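Procurar no manual
Limpar pesquisa
Última atualização: abril

Manual do Professor Orientador, plataforma Jeto
Secção 4. Inscrever um projeto de turma na mostra escolar

Esta secção parte do princípio de que já tem conta de orientador e um grupo de alunos com uma ideia. Se tem a conta mas não a ideia, a secção 2 dá pistas. Se tem a ideia mas não os alunos, fale com a direção.

4.1 Antes de começar

Tenha à mão o código da escola, o ano de escolaridade e os nomes completos dos alunos. Cada grupo pode ter até 6 elementos. O sistema recusa o sétimo com uma mensagem em letras vermelhas, por muito que o sétimo seja filho da presidente da associação de pais.

4.2 Criar a ficha do projeto

1. Entre em Projetos e escolha Nova ficha.

2. Escreva o título. Cabem 90 caracteres. «O vulcão» está disponível todos os anos e todos os anos é escolhido por vários grupos, pelo que se agradece um subtítulo.

3. Selecione a área. A opção Outra existe, mas os projetos lá colocados vão parar à caixa de correio do Emmanuel Kashindye, que os distribui à mão e com vagar.

4. Cole o resumo, com um máximo de 2000 caracteres, espaços incluídos. O texto excedente é cortado sem aviso, geralmente a meio da conclusão.
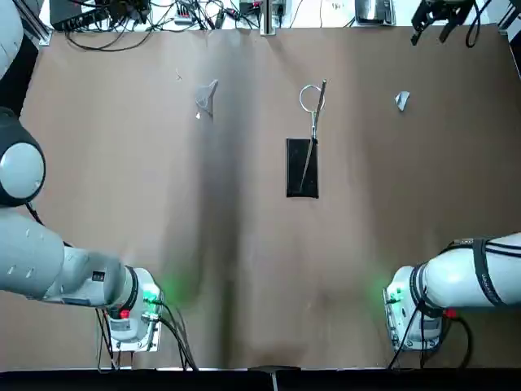
5. Adicione os alunos um a um. O botão Importar lista só aceita ficheiros exportados do Kalell, e com os acentos no sítio.

6. Carregue em Guardar rascunho. Repita este passo com frequência: a sessão expira ao fim de 13 minutos sem atividade, e pensar não conta como atividade.

Nota: a ficha em rascunho só é visível para o orientador. Os alunos passam a vê-la depois da submissão, altura em que descobrem os erros nos próprios apelidos.

4.3 Autorizações

1. Descarregue o modelo de autorização em Documentos.

2. Recolha a assinatura do encarregado de educação de cada aluno menor. Uma mensagem de telemóvel a dizer «ok prof» não serve.

3. Digitalize tudo num único PDF, com as páginas direitas.

Cuidado: projetos com questionários a pessoas, plantas recolhidas em áreas protegidas ou culturas de bolor precisam ainda do anexo de segurança. A Rakiya Nwosu lê todos os anexos até ao fim, incluindo os que foram copiados do ano anterior.

4. Carregue o PDF no separador Autorizações e espere pelo visto verde. 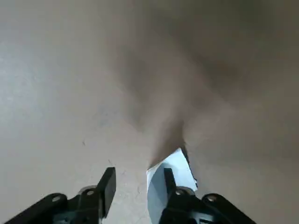
4.4 Submeter e corrigir

1. Abra a ficha e carregue em Verificar. Os campos em falta ficam assinalados a amarelo.

2. Carregue em Submeter. Receberá um número de processo por correio eletrónico; veja também a pasta de lixo, onde os filtros de muitas escolas nos arrumam.

3. Se precisar de alterar alguma coisa, use Pedir reabertura. Cada ficha pode ser reaberta 4 vezes. O limite foi fixado depois de uma longa troca de correspondência sobre uma vírgula.

Cuidado: enquanto a ficha estiver reaberta, o projeto não conta como inscrito. Volte a submeter antes das 18h00 do último dia do prazo.

Dúvidas sobre prazos: Orsolya Antal, secretariado da mostra. Problemas com a palavra-passe: Efe Nwankwo, de preferência antes do último dia.

6 comentários · 13 partilhas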